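Tuesday, May. Insertion set, Ridgeway task.

Count at start of day 2,034 episodes, target 3,000. Hryhorii drives in the morning, I take after lunch. Wrist view checked before the first run, thin plate in the fingers, board upright.

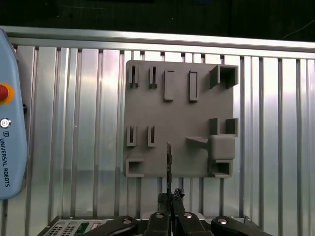 Wrist camera, plate in line with the slots.

Labels: Jean asks that we write "slot" and "box holder" as separate targets. I changed the list and sent it to Davina. 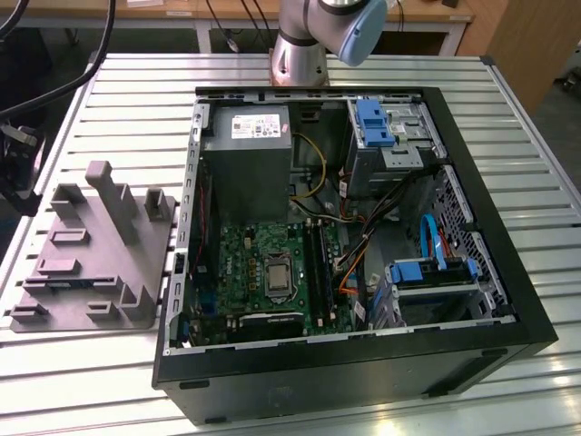 Resets are what costs us time now. Next block is 50 episodes on the PC, and Océane wants the start pose changed every 2 episodes. The RAM slots run vertically in the side view, to the right of the processor, so I wrote the approach direction this way in the task sheet - please keep it. Failed grasps stay in the set with the flag, do not delete.

To do: ask Struan about disk space.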